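**Elero teaching notes: fruit transfer, second block**

February 20, 2019

The second block of hand-held demonstrations for the Elero bimanual task is closed. It covers one job: moving mixed fruit between an oval plate and the tablecloth, using two hand-held grippers at a round table. The first block used a single gripper and identical foam balls, and the policy trained on it did poorly with anything that rolled. The new block was planned with that in mind.

The block holds 700 accepted demonstrations, recorded over 11 sessions. A demonstration starts with both grippers open and clear of the fruit, and ends when the last piece called for in the task card has been released. Pauses longer than 4 seconds are trimmed before training, except where one gripper is holding a piece and waiting for the other. Those waits carry timing information that the Neseck trainer uses, and an early version of the trimming script removed them by mistake. Anyone who pulled data before the fix should pull it again.

Operators work without a fixed order of pieces. The card says where the fruit should end up and leaves the sequence open, so the same layout may be cleared from the near side in one demonstration and from the plate rim in the next. We ask only that both grippers do some of the work and that neither crosses over the other while holding something. 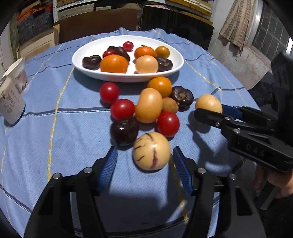
Small pieces remain the main source of rejected recordings. A cherry tomato touching a larger fruit has to be approached with the fingers almost closed, and operators tend to open wide out of habit, which pushes the neighbor away. The instruction sheet now asks for a short stop above the piece, then a partial close, then the descent. Large round pieces need the opposite: fingers fully open, lowered on either side, closed slowly until the pads stop moving. Squeezing past that point adds nothing to the grasp and teaches the policy a closing width that is too small for the next piece of the same kind.

The cloth has been kept on purpose. Folds change the height of the resting surface from one session to the next, and a policy trained on a bare tabletop learned to rely on a constant release height. With the cloth, release has to be judged from the view. Operators may not smooth it between demonstrations — only between sessions.

Tracking was acceptable overall. Most losses happened when an operator turned the gripper quickly to reach the far side of the plate. The Dolan pose filter marks these segments, and any demonstration with more than 13 marked segments is sent to manual review. Do not delete them locally. Several were recovered after the session map was rebuilt.

Two changes apply to the next block:

- Gripper width is calibrated at the start of each session and again after any break. The open and closed readings both go in the session log.
- Left and right grippers are assigned by label and stay assigned. Swapped pairs in the second block had to be corrected by hand, and the correction is slow.

The merged set is on the Nollell share, under the Elero folder, with the task cards and the revised instruction sheet. The third block adds handing a piece from one gripper to the other in the air, and is scheduled to be complete by August.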